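피마노에 도착한 건 저녁 버스가 끊기기 직전이었다. 끊기기 직전이라는 말도 사실 좀 이상한데, 그 버스가 종점에서 나만 내려 주고 그대로 시동을 꺼 버렸으니까 끊긴 거나 마찬가지였다. 기사 아저씨는 도시락 가방을 들고 내리면서 나한테 잘 자라고 했다. 처음 보는 사람한테 잘 자라는 인사를 들으니까 기분이 묘하더라.

내가 거기까지 간 이유는 편지 때문이다. 외할머니가 쓴 편지. 할머니는 젊을 때 이 동네에서 2년을 살았는데, 우리 집에서는 그 2년 얘기를 거의 안 한다. 엄마한테 물으면 "아, 그때 바람이 많이 불었다더라" 하고 끝. 외삼촌한테 물으면 갑자기 텔레비전 소리를 키운다. 그러니까 내가 안 궁금할 수가 있나! 작년에 이사 준비를 하면서 할머니 장롱 서랍을 뺐는데, 서랍 뒤쪽 틈에 편지 한 통이 끼어 있었다. 우표까지 붙여 놓고 부치지 않은 편지였다. 받는 사람은 에리베르토 코르테스. 주소는 피마노, 소금창고 옆 파란 문.

번지수도 없이 파란 문이라니. 나는 그걸 읽고 한참 웃었다. 그런데 막상 피마노에 와 보니 웃을 일이 아니었다. 문이 죄다 파랬다. 생선 가게도 파랗고 이발소도 파랗고, 심지어 닭장 문도 파랬다. 예전에 항구에서 배 칠하고 남은 페인트를 싸게 풀었다나 뭐라나.

소금창고는 찾기 쉬웠다. 지붕이 반쯤 내려앉아 있었고 벽에 '키스틸렉스'라는 글자가 큼직하게 남아 있었다(소금 회사 이름인데 망한 지 오래됐다고 한다). 그 옆집 문을 두드리니까 웬 아주머니가 국자를 든 채로 나왔다.

"방 찾아요?"

"아뇨, 사람을 찾는데요."

"방은 있고요?"

그러고 보니 없었다. 그래서 마리솔 케사다 씨네 이층 방에서 자게 됐다. 하룻밤 방값이 40이라는데 40 뭐냐고 물으니까 있는 돈으로 내란다. 나는 아직도 내가 바가지를 쓴 건지 거저 잔 건지 모르겠다.

저녁으로는 콩수프가 나왔다. 마리솔 씨는 말이 빠르고 손은 더 빨라서, 내가 한 숟갈 뜨는 동안 빵을 썰고 고양이를 내쫓고 창문까지 닫았다. 나는 눈치를 보다가 에리베르토 코르테스라는 이름을 꺼냈다.

"에리베르토? 그 사람은 왜요?"

"전해 줄 게 있어서요. 혹시 아세요?"

"알다마다요. 이 집이 원래 그 사람 집인데."

숟가락을 떨어뜨릴 뻔했다. 파란 문이 그렇게 많은데 첫 집에서 맞히다니! 내가 복권은 5등도 된 적이 없는 사람이다. 마리솔 씨 말로는, 코르테스 씨는 소금창고에서 장부를 적다가 회사가 문을 닫자 마리솔 씨 아버지한테 집을 넘기고 언덕 너머 틀라팔레로 들어갔단다. 거기서 벌을 친다고 했다. 살아 계시냐고 물으니까 지난주에도 꿀을 팔러 와서 값을 안 깎아 줬다고, 그 정도면 아주 잘 살아 있는 거라고 했다.

그날 밤은 잠이 안 왔다. 방이 추운 것도 있었고, 편지가 자꾸 신경 쓰이기도 했다. 말하자면 나는 그때까지 편지를 안 뜯어 봤다. 진짜다. 친구들은 아무도 안 믿는데, 봉투에 할머니 글씨로 이름이 떡하니 적혀 있으니까 손이 안 가더라. 불빛에 비춰 본 적은 있다. 두 번. 종이가 두꺼워서 아무것도 안 보였다.

다음 날 아침 식탁에 달력이 걸려 있어서 봤더니 2018년 3월 29일, 목요일이었다. 마리솔 씨가 목요일에는 틀라팔레로 올라가는 우유 트럭이 있으니 얼른 먹고 나가라고 등을 떠밀었다. 트럭에는 나 말고도 염소가 한 마리 탔다. 염소는 가는 내내 내 가방끈을 씹었고, 나는 편지가 든 쪽을 끌어안고 버텼다.

코르테스 씨는 생각보다 키가 작았다. 내가 왜 키 큰 사람을 상상했는지는 모르겠다. 할머니 이름을 대니까 표정이 별로 안 변했다. 그냥 들어오라고, 신발은 벗든지 말든지 하라고 했다. 집 안에서는 꿀 냄새하고 연기 냄새가 같이 났다. 나는 준비해 온 말이 꽤 길었는데 그 앞에 앉으니까 반도 생각이 안 나서, 그냥 봉투를 탁자에 올려놓았다.

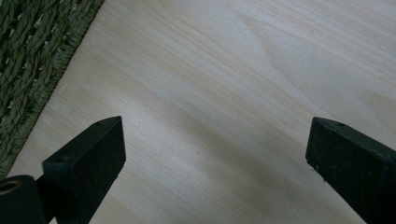

그랬더니 이 어르신이 봉투는 안 보고 나를 보면서 이러는 거다.

"자네, 브라르나나우에서 왔나?"

"네, 어떻게 아셨어요?"

"말끝을 올리잖아. 그 사람도 그랬어."

나는 내가 말끝을 올리는 줄 그날 처음 알았다. 엄마도 올리나? 나중에 전화해서 들어 보니까 올리더라.

코르테스 씨는 한참 뒤에야 부엌칼로 봉투를 뜯었다. 편지지는 석 장이었다. 나는 그동안 뭘 해야 할지 몰라서 천장도 보고 내 손톱도 봤다. 밖에서 벌 소리가 났다. 첫 장을 읽을 때는 아무 소리가 없었고, 둘째 장에서는 콧방귀를 뀌었고, 마지막 장을 읽다가는 웃었다. 그것도 아주 크게, 의자가 삐걱거릴 만큼.

"뭐라고 쓰셨는데요?"

"빌려 간 우산을 안 돌려줄 거라는군."

"그게 다예요?"

"석 장이 다 우산 얘기야. 왜 안 돌려주는지를 조목조목 적었어."

솔직히 김이 좀 샜다. 나는 버스에서 오만 생각을 다 했단 말이다. 결혼 약속이라든지, 숨겨 둔 돈이라든지, 하다못해 싸움이라도. 그런데 우산이라니! 그러다가 문득 생각이 났다. 우리 집 현관에 검은 우산이 하나 있다. 손잡이에 금이 가서 테이프를 감아 놨고 아무도 안 쓰는데, 할머니가 절대 못 버리게 하셨던 우산이다. 이사할 때도 엄마가 투덜거리면서 챙겼다.

내가 그 얘기를 하니까 코르테스 씨는 편지를 접다 말고 손을 멈췄다.

"손잡이가 새 머리 모양인가?"

"부리는 떨어졌어요."

"부리는 내가 떨어뜨린 거고."

그러더니 일어나서 물을 끓였다. 차에 꿀을 얼마나 넣을 거냐고 묻길래 조금만 달라고 했는데 세 숟갈을 넣어 줬다. 너무 달아서 혀가 아릴 지경이었지만 다 마셨다. 우산을 부쳐 드릴까요, 하고 물었더니 할아버지는 창밖을 보면서 여기는 비가 별로 안 온다고 했다. 그리고 조금 있다가, 그래도 상자는 긴 걸로 하라고 했다.

내려오는 트럭에는 염소가 없었다. 대신 꿀단지가 무릎에 있었는데, 하나는 엄마 거고 하나는 마리솔 씨한테 제값에 팔아 오라고 맡긴 거였다. 깎아 주지 말라고 두 번이나 말했다. 나는 결국 깎아 줬다.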